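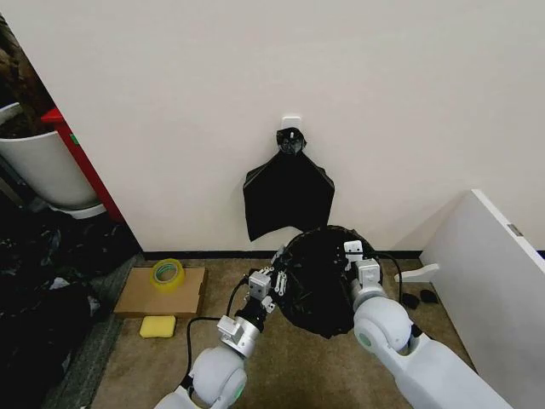 Lining the bin, with a spare bag on the wall hook behind it.

Kwofie starts its spring bin bag campaign in Wanstead

Wanstead, April. I'm the person at Kwofie who gets to write the news, and this time the news is bin bags. Stay with me! We've spent the winter on the dullest job in the house and I've come out the other end with opinions about it.

Starting this month we're giving away starter packs of Kalora, our new black bin liner, to homes and small offices in and near Wanstead. There are 2000 packs to hand out, and each one has a short roll of liners, one stick-on wall hook and a folded sheet of tips (I wrote the tips, so please be kind). You don't have to buy anything and you don't have to sign up to a newsletter.

The idea came out of a survey we ran through our shop counter and our website. We asked people what annoyed them most about their bins and 549 of you wrote back, some of you at great length. I had expected smells to come top. They didn't. The thing that gets people going is the liner that slides down inside the bin the first time anything heavier than a teabag goes in, and close behind it was never being able to find a fresh bag when you've just taken the old one out. 267 of the replies mentioned both.

So Kalora is cut with a good bit of extra length at the top. You open the bag, drop it in, and then fold the spare plastic right over the rim so it hangs down on the outside. Work your way round with both hands, one on each side, and pull gently until the bottom of the bag is touching the bottom of the bin. If there's air trapped underneath, lift one side of the rim fold, let it out and press it back down. It looks a bit baggy at the front on a small round bin, and I've stopped minding.

The hook is for the other complaint. We tried drawers, baskets and the old trick of keeping the roll in the bottom of the bin (fine until something leaks), and what we kept coming back to was a bag hung on the wall right behind the bin, where you can reach it without opening a cupboard. 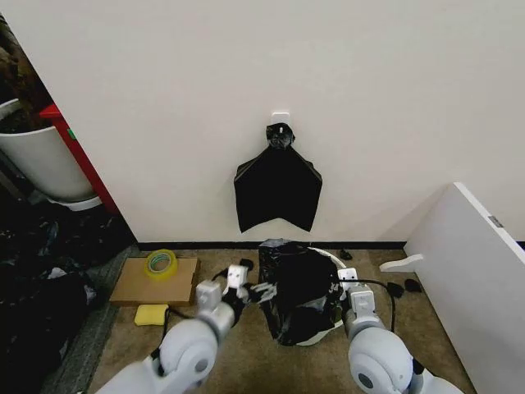
Gather the top of the bag in one hand, give it a twist, knot it loosely and loop it over the hook. The rest fans out flat against the wall and takes up next to no room. Put the hook high enough that the corners of the bag stay clear of the floor, or you'll be hoovering round it, and if you have carpet you'll know how quickly a hoover can swallow a bit of thin plastic. Wipe the wall first and let it dry before you stick anything to it. Our tips sheet says to leave the hook for an hour before hanging anything, and I'd say overnight if you can bear to wait.

A word about the packs themselves. They go out from our unit in Plunport in plain cardboard, closed with ordinary packing tape, with no plastic tray and no shiny sleeve. Please flatten the card when you're done with it and put it out with your recycling. Peel the tape off first if you've got the patience.

Packs can be picked up from the Kwofie counter in Wanstead from ten in the morning until they run out, one per household. Offices, clubs and schools can ask for up to 30 at a time, but do email us before you come so we can have them boxed and ready by the door. If your bin is a tall kitchen one, tell us when you collect, as there's a longer Kalora liner that we can swap in.

We'll be asking everyone who takes a pack to tell us how they got on, good or bad. If the first batch goes well there'll be another 3000 packs in the summer, and I'm already being nagged about a smaller liner for bathroom bins.

Notes for editors

Kwofie sells everyday cleaning and storage goods from its counter in Wanstead and packs its orders in Plunport. Kalora is Kwofie's own range of bin liners. Sample packs for review, and larger copies of the pictures, are available from the Kwofie press desk on request.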